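Recipe cards, second attempt

I gave up on keeping recipes on my phone in November. The app I had been using, Fenduseck, changed its export format and dropped the notes field on import, so every correction I had made to a recipe over several years was gone. The ingredients survived. The parts I cared about (less salt, lower rack, the oven runs hot) did not.

The replacement is index cards. My first attempt at this, when I lived in Prirnville, failed for reasons I can now describe fairly exactly. I wrote recipes out in full, copied from books, before I had cooked them. I ended up with 200 cards and cooked from perhaps a tenth of them. The rest were in the way every time I looked for something.

The rules this time are as follows.

A recipe gets a card after the third time I make it. Before that it lives on whatever scrap of paper it arrived on, clipped to the side of the refrigerator. Most of them never make it to three.

Weights in grams, always, including liquids. Teaspoons are allowed below 10 g because my scale is unreliable down there. Temperatures are what I set on the dial, which on my oven is 20 degrees above what the thermometer reads. Purists will want the true number. I want the one I have to turn the knob to.

Ingredients go down the left side in order of use. Method goes on the right, in fragments, lined up with the ingredient it applies to. Sevim Ateş showed me this layout years ago. Her lentil soup card has eleven words of method on it and I have never had to ask her a question about it.

Corrections are written in pencil. When a card has more pencil than ink, it gets recopied and the old one goes in an envelope. I keep the envelope because I once "improved" a cornbread three times in a row and needed to get back to where I started.

Ink

I tested four pens by writing the same line, letting it dry for 30 minutes, and flicking water at it. The gel pen ran immediately. Two ballpoints were fine. The Clumach archival pen was also fine and costs several times as much as a ballpoint, so I use a ballpoint. Olive oil is a different problem and I have no fix for it. It makes the card translucent but the writing stays legible.

Storage

A closed box is bad for cards in daily use. You have to lift the lid with clean hands, and the cards lean and curl if the box is less than half full. An open holder with upright compartments is better for the working set, and the box can hold everything else. Jahangir Gazi argues for a ring binder with plastic sleeves, and his pages do stay cleaner than mine, but a binder lying open takes up as much counter as a cutting board.

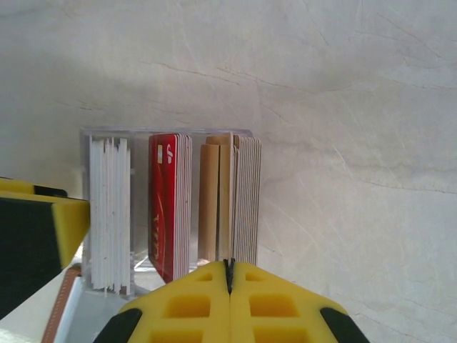 Indexing

I tried alphabetical order first. It fails on names. Is it "beans, white" or "white beans"? I filed the same dish under both and updated only one of them.

Now the order is by cooking method: stovetop, oven, no heat. Within each group the most recently used card goes to the front. After a few weeks the ones I never make have drifted to the back — I pull the last few every couple of months and move them to the box.

The Avcı bread is the one exception. It needs an overnight rest and then the oven, and I have filed it in both places with a second card that just says "see oven."

Still to do: conversions for the smaller loaf pan, and a card for rice, which I apparently still look up every time.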